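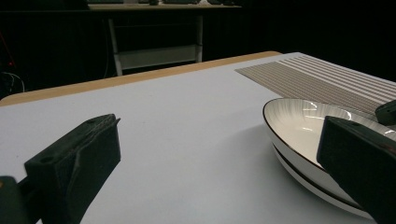 Three Plates

My sister called on a Tuesday night to tell me she wanted the plates, and I said which plates, even though I knew perfectly well which plates. There are only one set of plates in our family that anybody would pick up a phone over. The white ones with the thin brown line at the rim and the gray brushy streaks that run in toward the middle, as if somebody had gone over them with a brush that was almost out of paint.

"You've got them out right now, don't you," she said.

I did. I had one sitting on the table, half on the striped placemat and half off it, and I was eating toast over the sink so I wouldn't get crumbs in it. I know. You don't have to tell me what plates are for.

Our mother bought them at a shop called Falama, in the year 2000, the summer before we moved to the house on Cunia Street. She went in for a colander. She came out with four plates and no colander, and for the next three months she drained spaghetti with the lid of the pot and a lot of bad language. I was eleven and I thought this was the most glamorous thing a person could do. My sister was fourteen and thought we should take them back.

So already, you see, we had positions.

There were four of us then and four plates. They were deep enough for soup and wide enough for a pork chop, and we used them for everything, every night. My mother didn't believe in saving things for good. She wore her nice earrings to the dentist. If you set the table with the plain plates she would stack them right back up and hand you the others, and you'd have to start over.

Then my father moved out and took one. Just one! He didn't take the couch, and he didn't take the television, which was his by any fair reading of the situation. He wrapped one plate in a bath towel and put it on the passenger seat of the car. I watched him do it from the upstairs window. He put the seat belt on it.

He moved twice after that and somewhere in the second move the plate stopped being mentioned. I asked him once where it went and he said, "Which plate?" in exactly the voice I'd later use on my sister.

Anyway. Three plates, two daughters. That was the problem she was calling about.

"I have no intention of fighting," she said.

"Good," I said. "Me neither."

"I just think it should be fair."

I told her I thought so too, and then we were both quiet for so long that I heard her dishwasher change gears.
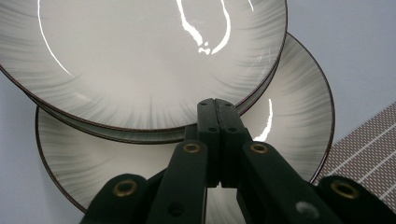

T. Vieira
Fiction contributor, Stellum

She drove up on the weekend. I'd told her noon and she got there at ten-thirty, with a cardboard box and a whole roll of bubble wrap under her arm, so I could see how she expected the day to go. I made coffee. We talked about her knees and my landlord. She walked around my apartment picking things up and putting them down a few inches from where they'd been, a thing she has done in every place I've ever lived.

Then we sat down at the table, the one with the pale top and the strip of light wood around the edge, and I brought the plates over.

I'd been planning to be sensible. On the bus that week I had worked out a system where we each kept one and traded the third every January, and I'd even thought about who would pay for the postage. But she had a system too. Hers was that one of us should have all three and the other should have the good lamp and the sewing box, and that the one with the plates should be her.

"You don't have people over," she said.

"I have people over."

"Who?"

"You're here," I said.

She laughed, at least. She has our mother's laugh, it starts late and then it won't quit. She took the top plate off the stack and tipped it to the light from the ceiling, and we both looked at it for a while. Those streaks go dark and crowded out by the rim and then get thinner and thinner until the middle is just cream. When I was little I thought it was a picture of something. I had decided it was grass, the way grass would look if you were lying at the bottom of a hole. I told my sister this and she stared at me.

"It's hair," she said.

"What?"

"I always thought it was hair. Like looking down at the top of a bald man's head."

I want you to understand that I had eaten dinner off those plates for years next to this person. We'd kicked each other under the table over them. And the whole time I was down in my hole looking up at the grass, and she was looking down at a bald man.

We moved them around on the table after that. I don't know how to explain it better. We'd both gotten kind of silly. She would lean one on another and say, "See, that's two, and they look fine as two," and I would pull the third one over and say, "But that's three." She'd slide it back. Plates make a particular noise when you do that, a sort of gritty chirp, and every time it happened both of us winced and said "careful" at the same moment, to each other, in our mother's voice.

She asked if I remembered the lasagna and I said of course I did. (Our mother once served an entire lasagna to a man who had come to read the gas meter. He'd said it smelled good. She sat him down and gave him a plate, one of these, and he ate two helpings with his clipboard in his lap and then told her she had a beautiful home. She talked about him for years. My father was still with us at the time and he ate a sandwich, because the man had used the fourth plate.)

I'd forgotten that part, about the sandwich. It was my sister who remembered it. She said he stood at the counter and ate it with his back to everybody, and I said no, he was laughing, he thought it was funny, and she said maybe he was doing that too.
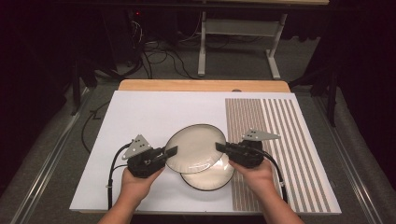

Two of the plates, one leaning on the other.

It was almost three before she told me the other thing. She had gotten quiet and was peeling the tape off the bubble wrap and sticking it back down.

"I looked online," she said. "For a fourth."

She'd been at it for months, in the evenings, after her husband went to bed. She'd found bowls with the same streaks, and a teapot with the wrong color rim, and a woman who claimed to have six and then stopped answering. And finally she had found one plate, a single one, in an auction of somebody's kitchen. Lot 1412. It came with a gravy boat and a box of forks and you couldn't have the plate without them. She had paid 170 dollars.

"For one plate?"

"And a gravy boat."

"And forks," I said.

"The forks are terrible," she said. "Don't bring up the forks."

She had it in the car. She'd driven all that way with it in the car and drunk my coffee and argued with me for hours about three plates, and there had been a fourth one down on the street under a blanket. I asked her why on earth she hadn't brought it up with her. She said she wanted to see first whether I'd give her the three. And then, I swear, she started to cry, and I hadn't said a single mean thing! I'd been saving a couple but I hadn't used them.

I told her to go get it. She said her knees hurt. So I went down in my slippers and got it out of the back seat, and I'll admit I looked for the gravy boat as well, but she'd left it at home.

Now, I would love to say it was his. I thought about that the whole way up the stairs. You'd think I would've been wondering if it matched, but no, I was thinking about the bath towel and the seat belt, and how a plate could go from one kitchen to another and end up in a box with somebody's forks. I turned it over on the landing to see if there was anything to go by. There was a bit of old sticker. The rest was just the bottom of a plate.

When I came in I put it down with the others and mixed them up, all four, fast, like a man doing a card trick on the sidewalk. My sister yelled. She'd had her eye on it the whole way from the door but I was quicker than she expected, and by the time she got a hand in there it was too late.

"Which one is it?" she said.

"I don't know."

"You do so know. It had a sticker."

"I peeled it off," I said. And I had, on the landing, it was in the pocket of my cardigan.

She turned over every one of them. She ran her thumb around the rims. She picked out one and said it was whiter, and then picked out another and said no, this one, this one is heavier, and I said fine, take the two you think are ours. She took ages over it. She wrapped them so thick they looked like a couple of pillows, and she wouldn't let me help with the tape.

Before she went I made us eggs, since neither of us had eaten a thing all day. I used my two. She held hers up near her face before I could put anything on it and turned it a little one way and then the other.

"Okay," she said. "I can sort of see the grass."

I told her I couldn't see anything but the bald man now, and thank you very much for that, and she said pass the salt.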